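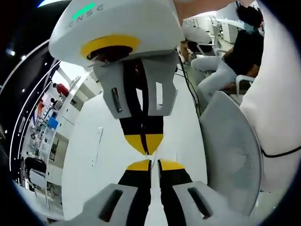 Can a robot pick up a new hand job from software alone, with no engineer tuning it on site? Only within narrow limits so far, and the latest release from Okness does little to widen them.

Home | News | Software | Hardware | Events | Contact

September 21, 2019

Okness has put out the fourth version of Jilus, its planning and control package for two-finger grippers, and says the new release can learn a handling task from 10 demonstrations. The previous version asked for 100. If the number holds up, it would take most of the tedium out of setting up a cell. It is a big if, and the company has not yet given outsiders much to check it with.

The package takes recordings made with hand-held grippers, works out where the fingertips were at each moment, and turns those paths into motions an arm can follow. Okness says the change lies in the middle step. Older versions treated each recording on its own and averaged the results, which tended to produce a path that matched none of them. The new one first splits each recording into short pieces at the points where the fingers open or close, then lines the pieces up before it plans anything.

That is a sensible idea, and it isn't a new one. People have been cutting demonstrations into segments for years. The hard part has always been deciding where to cut when the fingers close slowly, or close twice, or when one hand passes a part to the other. The release notes give handovers between two grippers a single paragraph. They say the feature is "supported" and that timing between the two sides "may need adjustment." Anyone who has spent an afternoon adjusting timing between two arms will know how much work can hide in that sentence.

The test results are thin as well. Okness reports 373 trial runs on its own bench, covering 4 tasks, and says most of them succeeded. It doesn't break the runs down by task. A package that is perfect at setting a block in a tray and hopeless at feeding a cable through a clip could post the same total as one that is fair at both, and a buyer would care a lot which of those it was. Asked for the split, the company said a fuller report would come in November.

There is also the question of what counts as a demonstration. In the notes, the 10 recordings are described as "accepted" ones. The software throws out any recording where it loses track of the camera's position, or where the fingertips are hidden for too long. How many attempts it took to get 10 good ones isn't stated. On older versions, users on the Zollach forum complained of tossing out a third of their recordings in rooms with plain white tables and not much else for the tracker to hold on to. The new tracker is said to be better at this. The notes don't say how much better.

Some of the smaller changes are easier to like. The planner now shows its reason when it refuses a path, where it used to stop with an error code. Recordings can be played back at any speed with the finger opening drawn next to them as a plain graph. The calibration step for finger width has been cut to a single open-and-close. Files from Issa, the rival package, can be read in directly, though finger force data gets dropped along the way, and the warning about that is easy to miss.

The price is unchanged. Existing license holders get the update for free, but recordings made in the second version or earlier have to be converted first, and the converter runs only from the command line.

Shops that already run Jilus will probably want the update for the error messages alone. Those thinking of buying it on the strength of the 10-demonstration claim should wait for the November report, or ask for a trial and bring their own parts. The bench tasks in the release notes all use rigid objects under steady lighting. Bags, wires and anything with a shiny finish are listed under "future work," the same heading they had in the last release.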